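Mar 20, 2019

**Plorna Centre extends home repair grants to renters**

The Plorna Centre will open its home repair grants to renters from June, following a review of the program's first two years. Until now, only owner-occupiers could apply.

Grants cover minor work such as door locks, window seals and grab rails — with the landlord's written consent. The centre received 269 applications last year, and 19 came from renters who were found ineligible.

Applicants in Isetti and Cimine may lodge forms at either neighbourhood office. Decisions will be issued within 30 days. 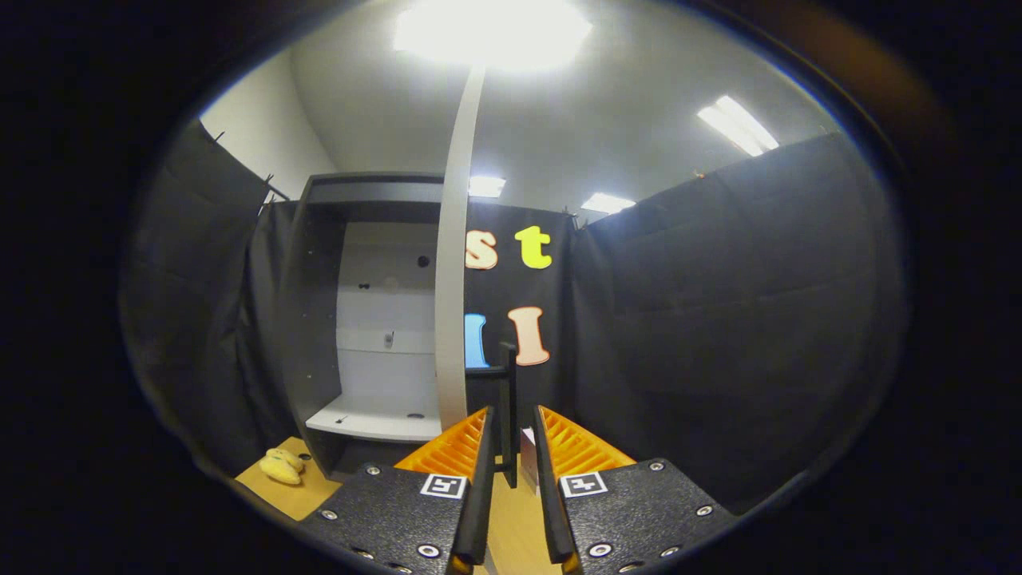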